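Imprimer | Envoyer par e-mail

Rapport d'avancement au 21 janvier — rangement et outillage de l'atelier partagé Gowda
Rédaction : Noemi Testa
Destinataire : Dinesh Kandasamy, fonds Skakuvier

Vous demandiez un point sur l'emploi de la première tranche (1000 euros). Il en reste 250, et je ne suis pas certaine que le reste ait été dépensé au mieux.

Le principe retenu en mai était simple : un bac de couleur par famille d'outils, posé sur la table au début de la séance et rendu complet à la fin. Le bac jaune reçoit les limes. Les tournevis, embouts compris, ont leur propre place au mur. Sur le papier, cela se tient. Dans les faits, les limes reviennent à peu près toujours dans leur bac, les tournevis beaucoup moins, et Shufen Lei en retrouve régulièrement sur les tables.

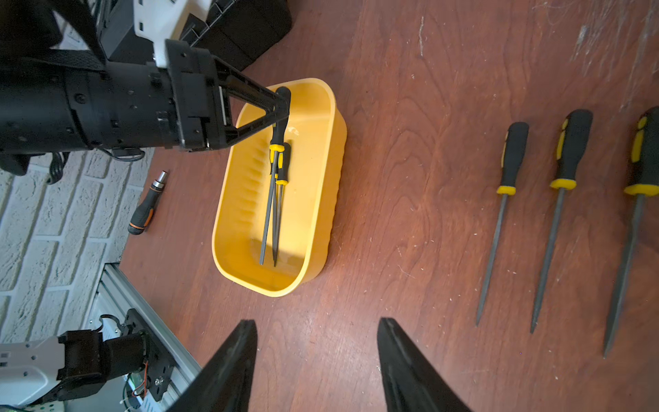 Je reste réservée sur la taille des bacs. Deux limes y tiennent à l'aise, mais les lames se touchent dès qu'on les pose côte à côte, et une lime qui frotte contre une autre s'use pour rien. Amparo Arboleda propose des séparateurs découpés dans des chutes. Piyumi Debnath préférerait suspendre les limes et abandonner les bacs. Les deux solutions se défendent — aucune n'était prévue au budget.

Le dossier initial annonçait 80 outils remis en service. Le chiffre me paraît optimiste : il comprenait 16 limes dont personne n'avait vérifié la taille, et plusieurs sont trop lisses pour servir encore. Je préfère ne pas avancer de nouveau total avant la fin du tri.

Quant au devis de Risard pour des panneaux muraux supplémentaires, je propose d'attendre. Acheter du rangement tant que les outils ne reviennent pas à leur place me semble prématuré. Valik nous prête deux panneaux jusqu'en mai, ce qui suffira pour un essai.

Reste à faire : finir le tri des limes, essayer les séparateurs sur un seul bac, marquer les manches des tournevis.

Imprimer cette page | Envoyer à un collègue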